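Gripper faults FAQ: slipping, sticking and dropped episodes

Updated 6 January 2019

What went wrong in the first place?
A jaw pivot on one of our hand-held grippers worked loose, and we didn't catch it! The fingers still opened and closed, so everybody kept going. The trouble showed up later in the recordings, where the logged jaw opening no longer matched what the fingers were doing. Out of 1,982 episodes in the Fundard set, 565 had to be pulled.

Were all of them useless?
Happily, no. Marlene Diekmann went back through the pulled ones and rescued 122 by re-fitting the jaw zero from the first closed position. The rest drifted partway through, and there is no good fix for that (if you find one, please write to us, we would love to see it).

How do I know if my gripper has it?
Close the jaws with nothing between them and wiggle one finger sideways. A healthy one barely moves. Then open wide, close again, and compare the reading both times. If the two differ, stop recording and tag the tool red.

Can I just tighten the screw myself?
Please don't! Overtightening is how Bastian cracked a housing in the Atwood round. Bring it to the bench. Swapping a pivot takes less time than you'd think and it's a fun little job to watch.

Is there a safety side to this?
Yes. Keep your free hand out of the jaws while you test, and check that the trigger isn't jammed before you put the tool down. A loose finger can snap shut.

Which objects show the fault soonest?
Round, shiny ones. Toy grapes are wonderful for this, all those glossy beads roll under a crooked pad. Plums and peaches come next. 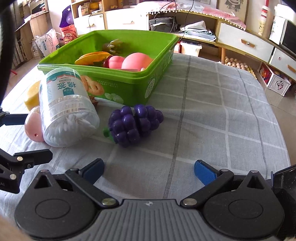 Clikent Manipulation Group, Tools and Data Team

Do I need to use both grippers when I re-record?
If the task was two-handed the first time, yes. Check each tool separately before you start, and start with the jaws open on both.

How often should I check now?
Every 100 episodes, and any time a tool gets dropped. Volker Weidemann keeps the log sheet by the bench and is always glad to go through it with you.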